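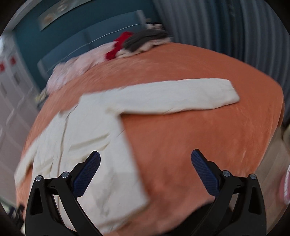
How a Boxing Match Is Scored

Many boxing matches end without a knockout. When both boxers are still standing at the final bell, the winner is decided on points. This page explains how the points are given.

Who gives the points?

At the Tirkbridge Junior Boxing Hall, 3 judges sit at different sides of the ring. Each judge watches alone and may not talk to the others. The referee stands inside the ring and keeps the boxers safe, but does not give points.

What are the judges looking for?

A punch scores well when it lands cleanly on the front or side of the head, or on the body above the belt. A punch that hits the gloves or arms does not count for much. Judges also notice good defence, such as blocking and stepping away.

How does a round work?

After every round, each judge gives 10 points to the boxer who did better. The other boxer usually receives 9. If a boxer is knocked down, he or she will often receive 8. A referee may also take a point away for breaking the rules, for example by holding or by hitting below the belt.

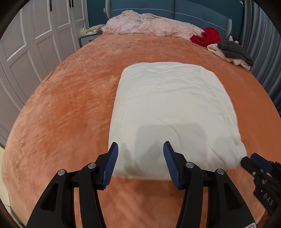
Folded white quilt on an orange bedspread.

What if the judges disagree?

This happens quite often. Suppose that Veronica Cozma boxes against a visitor from Grundon. If 2 judges have Veronica ahead and the other judge prefers her opponent, Veronica wins. This is called a split decision. If all the judges choose the same boxer, it is a unanimous decision.

Words to know

Bell: the sound that starts and ends a round.
Corner: the place where a boxer rests between rounds.
Draw: a match with no winner.
Scorecard: the paper on which a judge writes the points.

Text by Emanuel Manole for the Tronholm Young Readers' Sports Pages. Teachers may copy this page for use in class.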